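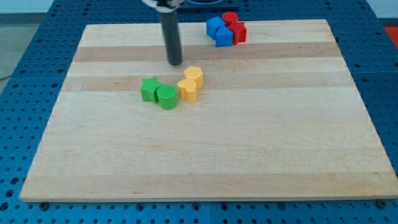 Figure 4-1. Hardwood board, glued-strip construction. Color differences between strips are normal.

Section 4: Preparing and Oiling the Board

This section applies to Bratu hardwood boards supplied unfinished. Boards supplied with a factory finish are covered in Section 5. Do not apply Clulilon oil over varnish, lacquer or wax.

4.1 Before you start

Unpack the board and store it flat in the room where it will be used. Leave the wrapping off. Both faces must be open to the air; support the board on battens of equal thickness. Allow two days before sanding.

Check both faces and all four edges for open joints, loose knots and shipping damage. Dark and light strips may appear side by side in the same board. This is a property of the wood and is not covered by the warranty. An open joint is covered if reported before any oil is applied.

You will need:
Sanding block or random-orbit sander
Abrasive sheets, 80, 120 and 180 grit
Vacuum cleaner with brush head
Lint-free cotton cloths
Clulilon board oil, one 165 ml bottle
Nitrile gloves and a dust mask

CAUTION: Cloths soaked with oil can heat up and catch fire without a flame or spark. Lay used cloths flat outdoors to dry, or place them in a metal container filled with water and close the lid. Do not put them in household trash while damp.

4.2 Sanding

1. Clamp the board or place it on a non-slip mat.
2. Sand with 80 grit only where there are scratches, glue residue or raised strips. Skip this step if the surface is already level.
3. Sand the whole face with 120 grit, working along the strips.
4. Vacuum the surface.
5. Wipe the face with a cloth dampened in clean water. Let it dry completely. The grain will feel rough.
6. Sand lightly with 180 grit until smooth. Do not press.
7. Turn the board over and repeat steps 2 through 6 on the other face.
8. Sand the edges and end grain by hand. Break sharp corners with two or three light passes.
9. Vacuum again, including the end grain.

NOTE: Do not use steel wool. Fragments left in the grain can cause black spots.

4.3 First coat

1. Shake the bottle. Pour a small amount of oil onto the center of the face.
2. Spread the oil with a cloth along the strips until the surface is evenly wet.
3. Coat the end grain. Add more oil wherever it soaks in at once.
4. Wait 20 minutes.
5. Wipe off all oil remaining on the surface with a dry cloth. Oil left standing will turn sticky and must be removed by sanding.
6. Turn the board onto clean battens and treat the other face in the same way.

NOTE: Always oil both faces. A board treated on one face only may cup. Cupping caused by one-sided treatment is excluded from the warranty.

4.4 Second coat

Let the first coat dry overnight at room temperature. If the surface feels tacky the next day, extend the drying time. Rub both faces lightly with a used piece of 180 grit, remove the dust, then repeat the procedure in 4.3. Less oil will be needed.

4.5 Curing

The oil reaches full hardness after 14 days. During this period:
Keep water and other liquids off the board.
Do not cover it with a mat, tray or plastic sheet.
Light dry use is allowed after the second day.

4.6 Routine care

Wipe the board with a damp cloth and dry it immediately. Do not soak it or wash it in a dishwasher. Re-oil when a drop of water no longer beads on the surface. In heated homes, check the board in October, before the heating season, and again in spring.

Stains that remain after wiping can be sanded out locally with 180 grit. Feather the sanded area into the surrounding surface and oil it twice. The repaired area may look lighter for several weeks.

For mounting hardware and clearances, see Section 6.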